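Osness to Open Repair and Reuse Hall in Nulldale in December

NULLDALE – Osness, the household goods reuse company, will open a repair and reuse hall in the former Solley furniture showroom in Nulldale this December. The hall will take in used tables, chairs, lamps, linens and kitchenware, repair what can be repaired, and sell the finished pieces to the public at fixed prices.

The hall will employ 37 people when it opens. Most of the jobs are in the workshop and on the collection vans, with the rest split between the sales floor and the office. Hiring began last month, and applications for the remaining van and sales positions are still open.

"Nulldale is a good size for us," said Siobhán Coughlan, managing director of Osness. "We were already driving out here two days a week to collect furniture and then driving it all back to sell somewhere else. It makes more sense to do the work here and sell it here."

Osness signed a lease on the Solley building in the spring. The showroom had stood empty for two years after Solley moved its remaining business online. The roof over the rear section has been replaced, the loading dock has been widened to take two vans side by side, and the wiring in the workshop is new. The original front windows and the tile floor in the entrance have been kept.

Design work on the conversion was carried out by Ní Bhriain, the architecture practice, which also handled the planning application. The practice moved the customer entrance from the main road to the parking lot side, so that people picking up furniture do not have to carry it around the building.

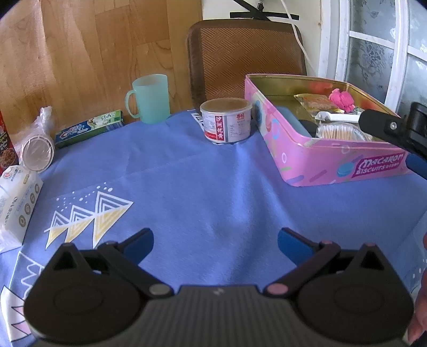
Collections will be free within the town and carry a flat charge of 5 dollars outside it. Residents can book a pickup by phone or drop items off at the side door during opening hours. Osness accepts furniture with scratches, loose joints, worn finishes and missing hardware. It cannot accept mattresses, large appliances, or upholstered pieces without a fire safety label.

Each item is checked on arrival and given a number that stays with it until it is sold. Wooden furniture goes to the joinery benches, lamps and small electrical goods to a separate testing room. Tablecloths, curtains and bedding are washed and pressed on site before they are priced. Items that cannot be repaired are taken apart, and usable wood, hinges, handles and screws go back into the workshop's own stock or are sold by the bag.

"People tend to throw out a chair over one bad joint," said Gearóid Sheehan, who will run the Nulldale workshop. "Most of those take under an hour to fix. The slow jobs are the ones where somebody has already had a go with the wrong glue."

Sheehan joined Osness as a trainee and has spent the past four years at the company's main workshop, where he was in charge of table and chair repair. He will be joined by Mairéad Madigan, who will manage the sales floor and the linen department.

Madigan said prices will be marked on every item and will not be open to bargaining. Pieces that have not sold after 60 days will be reduced by half. Delivery can be arranged at the register for anything too large for a car.

The hall will also offer evening repair classes, starting in the new year. The first course will cover basic chair repair, with later courses on lamp rewiring and mending household linens. Classes will run on Wednesday evenings from 7 p.m. in the back room, with tools supplied. Nearly 200 people have already put their names on the mailing list for course dates.

Finbarr Foley, who chairs the Nulldale Business Association, welcomed the opening. "That building has been dark for too long," Foley said. "The shops on either side have felt it. We're glad to see lights on and vans coming in and out."

The parking lot behind the building will be shared with neighboring businesses under an agreement reached over the summer. Spaces nearest the dock will be reserved for loading until noon – after that they are open to all customers.

The hall will be open Tuesday through Saturday, 10 a.m. to 6 p.m. Drop-offs will be accepted until 5 p.m.

About Osness
Osness collects, repairs and resells used household goods. The company is privately owned and runs its own collection vans and workshops.

Media contact
Tadhg Tierney, Press Office, Osness
Interviews and visits to the Nulldale building before opening can be arranged through the press office.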